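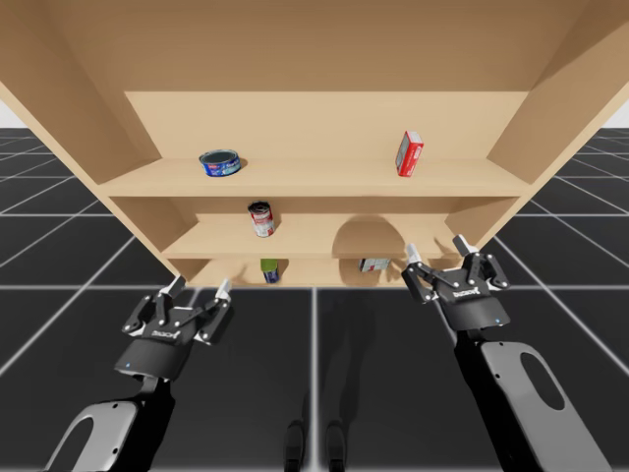

Would it put the soup back where it found it, one visitor wanted to know, or just anywhere there was a gap? Fair question, and it got the longest answer of the afternoon at the Mosevier open day in Hemside. Short version: anywhere there's a gap, for now. Back where it belongs is the goal, and they're hoping to show that in July.

Open day was the first the lab has held since moving into the old Zürcher building behind the rail yard. Doors at 11, and a line already down the ramp by then. Lots of families, a fair few students from the college, some people from the grocery co-op who had obviously come with a list of questions and worked through all of it.

The project is called Favuvberg. Don't ask about the name, the staff have three different stories and none of them match. What it does, or is meant to do, is tidy and restock small shelves with two robot arms working side by side. Pantry shelves, food bank shelves, the bottom rack in a corner store where everything gets pushed to the back. Most of the work so far is on a computer. The arms, the cabinet, the groceries, all of it modelled, and run over and over until the thing stops dropping stuff. Then it goes onto the real arms in the next room.

So the demo was in two halves. Simulation first, on a big screen at the front, real arms after.

The simulation is plain to look at. A tan cabinet on a grey tiled floor, a few groceries on the shelves, an arm on either side reaching up from below. Tuna up top, soup on the shelf under it, a small flat box lying on its side down low. The box on its side is the kind of item that caused most of the talk. Standing cans are easy, we were told. You come at them from the front, open wide, close, lift. Something flat against a low shelf, with another shelf right over it, is a different job. Not much room to get fingers in.

Two arms help, up to a point. One can steady while the other one grabs. But they also have to keep out of each other's way, and inside a narrow cabinet that is half the battle. In an early version the arms would both go for the same can, meet in the middle, and sit there. Staff called that the handshake. It got a laugh. A bigger laugh when it happened again on the real arms about twenty minutes later, well, near enough to it, one arm stopped short and had to be reset.

Some numbers, as given out at the door on a half sheet. In simulation the system now finishes 90 tries in every hundred on standing cans. On flat boxes it's 22. Nobody was hiding the second one, it was printed the same size as the first and the presenter went straight to it. The boxes are what the next stretch of work is for.

A man near the front asked what counts as a finished try. Item picked up, moved to the other shelf, let go, still there when the arm backs off. If it tips over after, that's a fail. If it lands upside down, also a fail, though there was a bit of back and forth among the staff on that one and it sounds like an argument they've had before.

Then somebody asked why not just skip the computer part and practise on a real shelf. Answer: time and dents. A real run means someone standing there putting the cans back every go. On the computer the shelf resets itself and you can leave it going overnight. You can move the soup over a bit, change the light, swap a can for a carton, make the shelf deeper. The real one then has at least met something like it. It doesn't carry over perfectly. Cardboard gives when you squeeze it, labels are slippery, and the simulated shelf is a lot cleaner than any pantry in Hemside.

Second half was in the back room. Groups of six at a time, behind a yellow line, which meant a wait, and the wait was long. Bring a snack next time, or they could put on some food, the sausage sizzle out front had packed up by one o'clock. There was a colouring table for the little ones and it was busier than the robots for a while.

The real arms are slower than you'd think from the screen. Much slower. They're held back on purpose when visitors are in, and even at working speed they take their time. An arm comes up, stops, seems to think about it, moves in. The kids in our group were dead quiet for the first can and cheered when it came out. Second can, a bit less. By the third they wanted to know if it could throw. It can not, or it isn't allowed to, depending which staff member you got.

Our group got two clean picks and one miss. The miss was a carton, pushed backward instead of gripped, and it ended up jammed in the corner where neither arm would go near it. A staff member fished it out by hand and we carried on. The group behind us apparently got all clean ones and were a bit smug coming out.

The co-op people stayed on for the questions after. They were the ones to listen to, they stack shelves for a living. Their points, more or less in order:

Glass jars. Not tried yet. Jars are in the simulation but have not been on the real shelf, and will not be until the grip has been sorted out. No one wants to be cleaning up pasta sauce.

Dates. Restocking means old stock to the front, new to the back. The system doesn't read dates and there is no plan for it to this year. That went down poorly. One of the co-op crowd said it was most of the job, and the presenter wrote it down, which was something.

Cost. No answer given. It's a research project and there is no price. Pressed on it, staff said the arms are the dear part and the software is where their own effort goes.

Jobs. Came up, of course. The lab's line is that they're aiming at places short on hands, food banks overnight, people at home who can't reach a low shelf or a high one. Some in the room bought that and some didn't. A woman with a bad hip said she'd take one tomorrow if it could get the flour down, and asked about bags. Bags are worse than boxes, she was told. Much worse. Flour bags have no fixed shape and the simulation handles them badly. She said that was a shame and she'd come back when it could.

The high shelf thing is worth a mention. The modelled cabinet gets wider toward the top and the top level is the easy one for clearance, lots of room on either side. The low level is tight. In a real kitchen it's often the other way round for people, low is the one you give up on first, and that's where the arms are weakest too. Staff know. It's the same problem as the flat boxes really, and fixing one should go a good way to fixing the other.

Also on show, in the hallway, a screen where you could line up a gripper yourself with a game controller and try to take a can off a shelf. Simulated again, so nothing to break. Harder than it looks!! Your reporter knocked over everything on the shelf and was beaten soundly by a kid in gumboots. The lab keeps the recordings from that station, with a sign up saying so, and you could ask to have yours wiped. Good attempts may go into the training. Mine, no.

Parking was a mess. The gravel lot filled early and people were leaving cars along the fence, and at least one got a ticket. The lab says it will ask for the yard next time. Accessible entry is round the side by the loading dock, and it wants a proper sign, a few people walked the whole way round the bulding looking for it.

Next open day is planned for July, date to come, once the new box runs are in. Same place. Bookings for the back room this time, so no standing about. They're after donated packaging too, empty and clean, the flatter the better, cereal and cracker boxes most of all. Drop-off is the blue bin inside the front door of the Zürcher building, during office hours. No jars please.

Hemside local news, June 2022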